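Skelleo Two-Arm Station
Set-up and Recording Guide
Section 4. Recording your first episodes

This section explains how to record episodes with both arms. Before you start, please complete Section 3 (mounting and calibration). If the calibration was made on another table, you must repeat it.

4.1 Before the session

1. Switch on the two follower arms first, then the two leader arms. Wait until the status page in Rello shows all four as "ready".

2. Put both leader arms in the rest position. When the follower arms are enabled, they move to the same position as the leaders. If the leaders are lying on the table, the followers will also try to go to the table.

3. Open Rello and choose New Task. Write the task name in one short sentence, with a verb and an object, for example "pass the bottle from right to left". This sentence is saved with each episode and the learning system will read it. Do not write "test" or "bottle 2".

4. Set the episode length. For tasks with a handover we use 22 seconds. If the operator is new, 40 seconds is more comfortable, and you can trim the end later in Grikstead.

5. Check the camera view on the screen. Both grippers must stay inside the view during the full movement, also at the highest point.

CAUTION: Keep your hands out of the area of the arms while they are enabled. To move an object by hand, press Pause and wait for the tone.

4.2 Recording a handover

A handover is more difficult to teach than a simple pick and place, and we recommend that you do it slowly in the first episodes. The operator must hold the object with one arm, bring the other arm to it, and then decide which arm will let go. 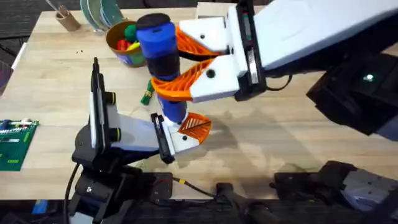 The most important moment for the learning system is when both grippers hold the object at the same time. If this moment is too short, the trained policy will often open the first gripper too early. Take the grips far from each other, so the fingers do not touch: with the blue bottle, the right gripper closes on the black band in the middle and the left one holds the bottom end. Stay in the double grip and count slowly to 3 before you open any finger.

1. Press the left pedal to start the episode. Rello gives one tone.

2. Take the object with the first arm and lift it well clear of the table.

3. Bring the second arm to the free part of the object. Come from the side or from below. Avoid to cross the forearms.

4. Close the second gripper until you feel the resistance in the leader handle. Do not squeeze more after this. The printed fingers bend around the object, and more force only turns it.

5. Hold with both, then open the first gripper and move this arm away in a straight line.

6. Put the object down, return both arms to rest and press the right pedal. Rello gives two tones and the episode is saved.

NOTE: A small mistake that you correct in the same episode is useful. Please keep it. A dropped object is a failed episode: mark it with the key F, and do not delete it.

4.3 Changing the table between episodes

The policy should not learn that the table always looks the same. After each group of episodes, change the position of the main object and move a few of the other things. Toys, plates and a bowl are good for this, if they do not stand in the path of the arms. Keep the light the same inside one group and change it between groups.

Cables must stay along the rail or behind the bases. Look at them each time you move something.

4.4 How many episodes

For one object and one direction of handover, record 49 good episodes before the first training. If you also want the other direction, record it as a separate task with its own sentence. Mixing the two directions under one name gives a policy which hesitates in the middle.

After the session, choose Upload in Rello and leave the station switched on until the bar is green. The episodes appear in Grikstead under the name of the operator.

If an arm stops with error 40 during the handover, the two arms are pulling against each other. Press Pause, support the object with your hand after the tone, and open one gripper from the menu. Then see Section 7.

Section revised Sunday, July 5, 2020. Questions about this section: Armelle Baudry, station support.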